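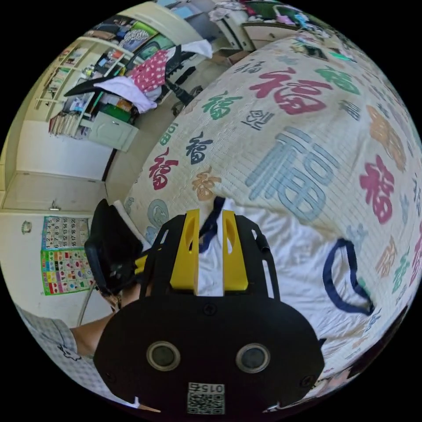 Drita Dimitriou teaches people to draw with their eyes mostly off the paper. Her Saturday class in Tudholm has run since December in two rooms above the old Georgiev piano shop, and most of the students who climb the stairs haven't held a pencil for pleasure since school. She starts them on cloth. A white garment with navy-blue trim, spread on a bed and left creased, is the sort of subject she likes, as the dark edging gives a beginner one clear line to follow through all that white. Fruit comes later, and faces much later.

The class lasts 145 minutes with a short break for tea. The first part is spent sitting. Students put their feet flat on the floor and listen to whatever is going on outside, usually buses. Then they pick up a soft pencil and draw the same thing over and over on cheap paper, slowly, without an eraser.

"People want to fix the first line," Dimitriou says. "I ask them to leave it alone and put another one next to it. After a few weeks they stop asking me for the eraser."

She trained as a textile designer and spent years drawing repeat patterns for curtain fabric. The meditation came through a neighbor, Živko Perić, who had been sitting in silence every morning for most of his adult life and didn't make much of it. The two of them now teach together. Perić leads the quiet part and then draws with everyone else, badly by his own account.

Priya Mahmoud joined in the second week. She works nights at the Groravel distribution center and comes to class before she goes to bed.

"I was worried I'd fall asleep, and the first time I did," she says. "Živko let me sleep. When I woke up they were all drawing their own left hands, so I drew mine."

Mahmoud has filled 2 sketchbooks. She showed me one page with a row of coat sleeves, each drawn in a single line, and another that was only the corner of a pillowcase. She has no plans to exhibit. Her daughter has asked for the coat sleeves.

Some students want more instruction than they get. Liên Lâm, a retired surveyor, left after the first term and came back in the next one. He had expected to learn perspective. Dimitriou lent him a book on it and told him to read it at home. He still thinks the class should spend more time on measuring, and he brings his own ruler, which he is allowed to use after the break.

The room holds 12 easels, though half the students prefer the floor. Walls are bare apart from a clock and a shelf of jars. Finished drawings go home the same day.

A longer session is planned for Sun 26 February, with lunch included and the afternoon given over to ink. It costs $48, and paper and brushes are supplied. Dimitriou suggests wearing something that can be stained. Beginners can book for that day without having taken the Saturday class, and Perić will hold a short sitting at the start for anyone who wants to try it first. The door is at the side of the building, next to the bicycle rack.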